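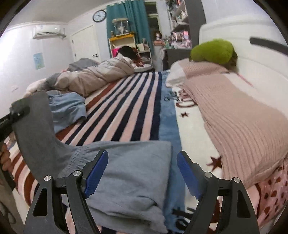
Striped blanket on the spare bed, blue-grey fabric in front.

Musty smell in spare room bedding, won't wash out

Posted by Elisa Lo Presti, 7/12/18

We have a spare room on the south side of the house that gets used when my sister visits and not much otherwise. The blankets and sheets in there have picked up a musty smell. I've washed the cotton things twice on a normal 30 degree cycle with Zestcombe liquid and they smell fine coming off the line, but after a week back in the room it returns. The blankets are the worst of it.

There is no mould on the walls that I can find. I pulled the bed out and checked the skirting boards and the back of the wardrobe. The carpet is old but dry. The window faces the neighbour's fence so there's very little sun, and I keep the door shut because of the cat.

Things I've tried so far: bicarb on the mattress overnight and vacuumed off, a bowl of vinegar in the wardrobe, and one of those hanging moisture absorbers from the supermarket. The absorber filled up quickly, which I suppose tells me something.

Is it the bedding or the room? I'd prefer not to buy a dehumidifier if there's a cheaper way. I also don't know if I can wash a wool blend blanket any hotter than I have been. The label has faded and I can't read the symbols any more.

Guido Testa

It's the room. If the absorber filled quickly then the air in there is damp and anything soft will take it up, clean or not. You can wash the blankets every week and you'll be back where you started.

Get a cheap humidity meter first. Leave it on the bedside table for a few days with the door shut, then for a few days with the door open. If it sits over 65 per cent most of the time you have your answer. Ours was well above that in winter and came down a fair bit just from leaving the door open and the window on the latch during the day. Put a screen across the doorway if the cat is the problem.

Don't wash the wool blend hot. Cool wash, wool detergent, low spin, and dry it flat or over two lines so it doesn't stretch. If you can't read the label, treat it as pure wool. Cotton sheets are a different matter and 30 is too low for a smell that has set in. Do those at 60 and leave out the fabric softener, as it coats the fibres and holds the odour. Make sure everything is completely dry before it goes back on the bed. A blanket can feel dry on the outside and still be damp along the hems and folds.

Also look at the mattress. If it's sitting on a solid base with no slats, the underside never gets any air. Stand it on its side against the wall for a day and have a sniff of the bottom. Mine was sitting on a sheet of chipboard and that's where most of the smell was coming from.

If none of that works, a dehumidifier will cost you 200 dollars or so for a basic one. I have a Muli. It's noisy but it does the job, and I only run it for 3 hours in the afternoon.

Valtanico

Put the blankets in the sun. Worked for mine.

Vevar

Agree with the mattress advice above. I'd also check outside. We had the same smell for two winters and the gutter above that room was overflowing down the brickwork every time it rained. You couldn't see anything from indoors. Go out in the next decent downpour and have a look. Garden beds built up against the wall over the vents will do it too, we dug ours back in March and the room has been better.

Don't store the spare blankets in plastic tubs until you've sorted it. Ours went in slightly damp and came out much worse.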